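Hi Shiyu,

October update on the breakfast pantry, a little late because I wanted the Zadport numbers in it. They came through Saturday, so you get the whole picture in one go.

We served 239 families this month, up 18 from September, and gave out 709 breakfast bags. The target in the grant was 1000 and we're not there. Most of the gap is Guerra Street, where the school moved its early drop-off and our table ended up on the wrong side of the building for two weeks. We've moved it now and the line looks healthy again — I'd expect November to be a good deal closer. 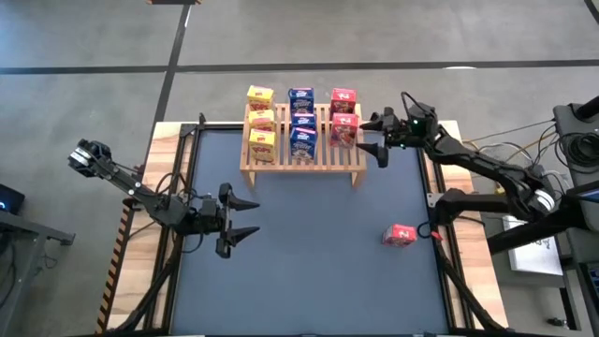 Milk is still my biggest headache. The Ploltar dairy raised its price again and I've switched half the order to shelf-stable cartons, which the parents like and the kids complain about. Dry goods are easy by comparison. Kids go straight for the names they know, and small boxes like the yellow POPS ones, stacked up on a slatted wooden shelf, suit us much better than the family size, so I'd like to put more of the food line into those. Oatmeal packets are the one thing we have too many of (if you know a shelter that wants some, please send them my way!).

Spending is on plan apart from the milk. The van repair came out of our own reserve, so you won't see it in the attached sheet. Vusar has agreed to keep renting us the cold room through spring at the same rate, and I've signed for it.

One question for you: can we move what's left of the printing money over to milk? I'd need a yes before the next order goes in.

Thanks as always, and come by any morning before 8.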